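Section 4: First Sort with the Gresta Arm

Before you start, the arm should be bolted down, powered and homed (Section 3). If it isn't, go back. Section 4 assumes you did Section 3, and so does the arm.

4.1 Fixing the board

1. Lay the maple board flat on the perforated plate with the grain running left to right.
2. Push a black fastener over each front corner and tighten by hand. Finger tight will do. A customer in Drosthorpe used a wrench and now owns two boards, both of them shorter.
3. Press down on the middle of the board. If it rocks, there is a crumb under it. Find the crumb.

Note: The board may sit across the seam between two plate panels. This does no harm provided the panels are level with each other.

4.2 Putting out the blocks

4. Take the blocks from the Gimum starter bag and stand them on the board. Leave a finger's width between neighbors.
5. Resist the urge to line them up. The arm is supposed to cope with a mess, and you paid for that part.
6. Keep coffee, phones and elbows off the plate.

Caution: Keep your hands clear whenever the base light is amber. The arm is slow, but it is also stubborn.

4.3 The first approach

7. On the controller, choose Program 41 (Approach and Hold) and press Start. The arm comes down over the board and stops with its tip low, beside a block. 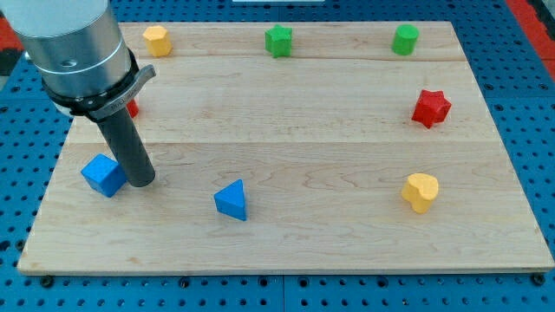 Can I use my own blocks in place of the ones supplied?
Any solid block that weighs less than 457 grams will work, though you will have to teach the arm each new shape using the steps in Section 6.

8. Crouch down and look at the gap between the tip and the board. A sheet of ordinary paper should slide through. If the paper tears, press Raise once and try again with a fresh sheet.
9. When you are happy with the gap, press Store. The controller beeps twice. One beep means it heard you and disagrees, in which case repeat step 8.
10. Press Home and wait for the arm to finish folding itself up. It takes its time over this.

Note: Stored heights survive a power cut. They do not survive Factory Reset, a button that our designer Lionel Perrin placed right next to Store. He has been spoken to, and the Aasen controller has a cover over it.

4.4 If it goes wrong

Error 8: the arm met something it did not expect. Remove the something and press Clear.
Error 1552: the joint cable is loose. Push it in until it clicks – a firm push, please – and restart the controller.
Any other number: write it down before you switch off, then send it to Babita Mathur on the support desk. "It was a long one" is hard to look up.

Manual revised 4/5/26.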